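Porch Season at Fitton: The Dulesau Bench Is Back

If you came by the showroom last March you'll remember the Dulesau bench, because it was the one everybody kept sitting on! We sold out before the weather even turned warm, and we've been pestering the workshop for more ever since. Well, they're in, all 23 of them, and they look even better than the first batch.

For anyone who missed it, the Dulesau is a long, low garden bench in solid oak with a gently sloped back. Maksym Yatsenko drew it for his mother's porch and made the seat a little deeper than usual so she could tuck her feet up with a book. It holds three grown-ups, or two and a very large dog (we've tried).

What's new this year is the finish. The old oil needed redoing every spring, and a few of you told us so! Seraina Zaugg spent most of the winter testing others on offcuts nailed to the back fence, and the one she picked only wants a fresh coat every second year. It also lets the oak go silver slowly and evenly, so you don't get that patchy look under the armrests.

The slats are now fixed from underneath, too. No more screw heads catching on your sweater, and if a slat ever splits you can swap it yourself with one screwdriver. Spare slats are on the shelf by the register.

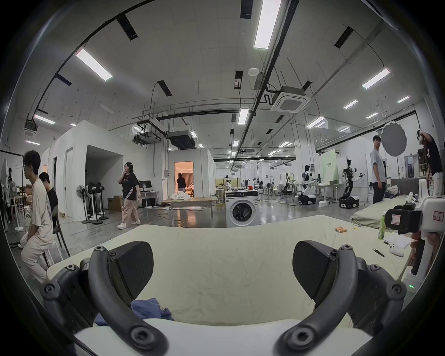
Seat pads come separately this time, so you can skip them if you like bare wood. They're made to fit the full length of the bench, they tie at the back corners, and the covers zip off for the wash. I took one home in the moss color and I'm already thinking about a second for the kitchen.

We'll have two benches set up out front on Friday, with coffee on from 9. Emanuel Pană will be there with finish samples, and he can talk you through moving from the old oil to the new one if you already own a Dulesau. Bring a photo of your porch and its measurements if you'd like help choosing a spot. Delivery is free within the county, and we'll carry it around back for you.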